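Home | Topics | Ask | Members | Log in

We use cookies to remember your login. Accept or Manage

Brick wall behind a white table: seal it, paint it or leave it?

Delia Ardeleanu, January 22, 2026

We have a white table shoved hard up against a brick wall in the back room, and it gets used for folding and for wiping down odds and ends. My brother-in-law Nelu reckons the brick has to be sealed or we'll be cleaning red dust off the table forever. The bloke at the paint counter agreed, but then he would, he sells the stuff. He quoted me for 4 litres of a masonry sealer and I'm not convinced we need any of it.

The bricks are a real mix, rusty red through to pale orange and tan, with dark grey mortar. Several are chipped and some look whitewashed. I like the colour and don't want it to end up looking like wet plastic.

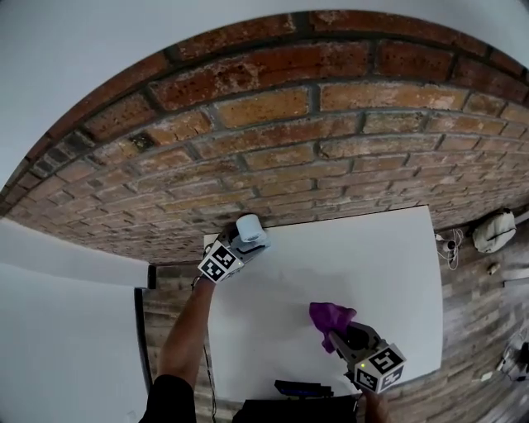 Photo: Delia Ardeleanu

Has anyone sealed brick indoors and been glad of it? And would you pull the table out from the wall instead? The floor is grey weathered-looking boards, so dust there bothers me a lot less.

Musa Afolabi

I'd want to see the dust before buying a cure for it. Wipe the table clean, lay a sheet of white paper along the back edge and leave it for 14 days. If you get red grit, rub the mortar with your thumb. Crumbling mortar needs repointing, and sealer over the top won't hold it together for long, whatever the tin says.

If all you get is grey fluff, that's your laundry. Folding cloths on a table makes lint and you can't blame the wall for it.

Should you still want to seal, ask for a breathable matte one and try it on a brick below table height. Leave the patch a few days and look at it in daylight. I've done more than 20 square metres of it over the years and half of that I wouldn't bother with again.

Florin Onu

Paint it white, matches the table. Done.

Aníbal Macedo

Please don't paint it on Florin's say-so, getting paint back off old brick is miserable. Pull the table out a hand's width and run the vacuum brush down the wall now and then. Cost me nothing. I can't swear it would suit your wall, mine is newer brick.

Contact | Copyright Flukgate Community Help | Back to top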